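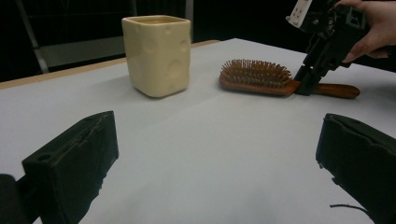 乌穆沙姆旧物交换集市重新开张，首日送出日用品1049件

1月20日上午，天还阴着，乌穆沙姆老邮局门前的队伍已经拐过了街角，有推着婴儿车来的，有提着两只旧皮箱来的，还有一位老先生抱着一台缝纫机，走几步歇一歇，旁边的人便轮流替他搭把手。停办了两年多的旧物交换集市，总算在这一天重新开张了。

集市的规矩和从前差不多：带来几件，就可以领走几件，不问贵贱，也不收钱。碗碟杯子、梳子镜子、台灯、童书、毛线，只要洗得干净、还能用，都可以登记上架。唯一的变化是地点，从露天广场搬进了老邮局一楼的分拣大厅，这样即便下雨，大家也能慢慢挑，不必像往年那样一边翻东西一边撑伞。

发起人伊玛尼·贝拉米告诉记者，老邮局闲置多年，光是修窗户和铺地面就花了一整个秋天，费用大半来自街坊捐款，另一部分由本地建材商行“普里默斯”垫付。她说：“开门前我心里直打鼓，怕大家已经忘了这回事，结果九点不到，登记本就翻到第二页了，我高兴得连早饭都没顾上吃。”

据主办方统计，首日登记入场的居民有413人，送来物品1502件，其中1049件当天便有了新主人，余下的留在架上，供下一场继续挑选。最抢手的是厨房用具和儿童冬衣，书籍也走得很快，倒是花瓶剩下不少，主办方笑着请大家下回多考虑考虑花瓶。

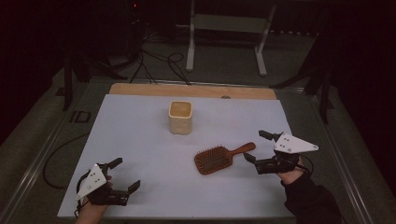

桌上的米色小杯与木柄发刷。

住在河对岸的迪帕克·马图尔一家是坐头班渡船赶来的。他带来了一套用了多年的茶具，换走一盏台灯和几本地图册，女儿则看中了一副跳棋，当场就在楼梯上下了起来。“茶具是我母亲留下的，家里已经有两套，放在柜子里落灰，不如让别人天天用着。”马图尔说。领走茶具的是刚搬到镇上的达奈·马夫罗马蒂斯，两家人聊得投缘，约好过几天一起喝茶。

大厅后面的小房间里还设了修理角，钟表匠特里洛克·森加尔从早上坐到傍晚，修好了闹钟、收音机和一把怎么也撑不开的阳伞。他说修理角以后每场都开，零件钱由物主自付，手工不另收费。

镇上的老邮局占地不大，二楼目前仍然空置。贝拉米表示，楼上打算改成阅览室，预计还需要约3000册图书，愿意赠书的居民可以在办公时间送到一楼窗口，也可以打电话请人上门来取。

下一场交换集市定在3月举行，具体日期将张贴在老邮局门口和渡口候船室。大件家具请提前登记，电器请连同电源线一并带来。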